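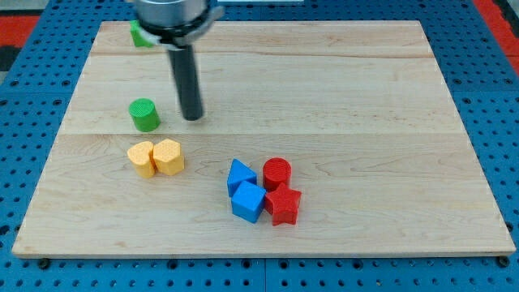
Jaw force is the wrong number to buy on, according to an integrator who has fitted both of the hands on test and wrote in before the trial began. What decides a bin of mixed parts, the message went on, is how much room the fingers need before they close.

The Tenow and the Zeltora are electric grippers sold for the same light arms at similar prices. We ran both on one arm with one controller, a Jasturen unit with its stock firmware, and left the motion planner alone between runs. The parts were small colored blocks: cylinders, cubes, triangular and hexagonal prisms, lobed shapes and stars. Each hand made 638 pick attempts over six working sessions.

Spacing was the main variable. In the open layouts, every block had at least 22 mm of clear board on all sides. In the packed layouts, blocks stood in contact, such as a cube against a star, or a hexagonal prism pressed to its neighbor.

In open layouts the two hands were hard to tell apart. Cylinders and cubes gave no trouble. Stars slipped when the fingers met a point instead of the notch beside it, and a 12-degree change in wrist angle fixed most of those cases on either hand.

Packed layouts split them. The Zeltora has the stronger grip, but its wide fingertips pushed adjacent blocks out of place on the way down. The planner then worked from stale positions, and the next pick often missed. The Tenow's fingers are slimmer and entered gaps the Zeltora could not. It also flexed more under side load, and tall parts sometimes tilted during the lift.

Cabling favors the Zeltora, with a single connector at the wrist. The Tenow needs a separate power lead, and ours snagged until we rerouted it along the forearm.

Bhuiyan, the shop that made our spare fingertips, cut a narrow set for the Zeltora. These reduced the pushing but wore visibly at the corners by the last session. A harder set is on order, and the packed layouts will be run again with it in October.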